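BRIRWOOD TOWN HALL MANAGEMENT MEETING

Minutes of the meeting held in the Small Hall, January, 7.30 pm

Present: Anneliese Frerichs (Chair), Trevor Bouchard (Secretary) and 6 other members.

1. Minutes of the previous meeting
The minutes were agreed as a correct record and signed by the Chair.

2. Matters arising
The Secretary reported that the lease on the side yard had been returned by the solicitors with two corrections to the plan. The corrected copy was approved for signature.

3. Roof and guttering
Two quotations had been received, from Millero and from Bech. The Bech quotation did not include scaffolding on the lane side. It was resolved to accept the Millero quotation of £3,000, the work to be completed before the spring lettings. Mr Bouchard asked that his concern over the condition of the rear valley be recorded.

4. Heating
The Madex boiler had been serviced at a cost of £145. The engineer advised that the pump would need replacing within two years. Noted.

5. Hire charges
Members discussed the evening rate, unchanged for four years. A proposal to raise it for commercial hirers only was carried, with one member against. Regular hirers will be given a full month's notice in writing.

6. Saturday sale
The Chair reported takings of £671 from the clothing and shoe sale — the best result to date — and thanked all who had helped. Unsold clothing has gone to the hospice shop.

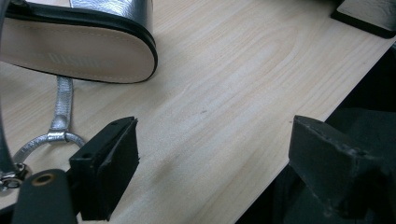
It was agreed that the doors should open half an hour later next time, as stallholders had asked for longer to set up. Table fees will remain the same.

7. Any other business
The noticeboard key is missing. Mr Bouchard will have a copy cut. A complaint about parking across the neighbouring gateway was noted and the Secretary will reply.

The meeting closed at 9.05 pm.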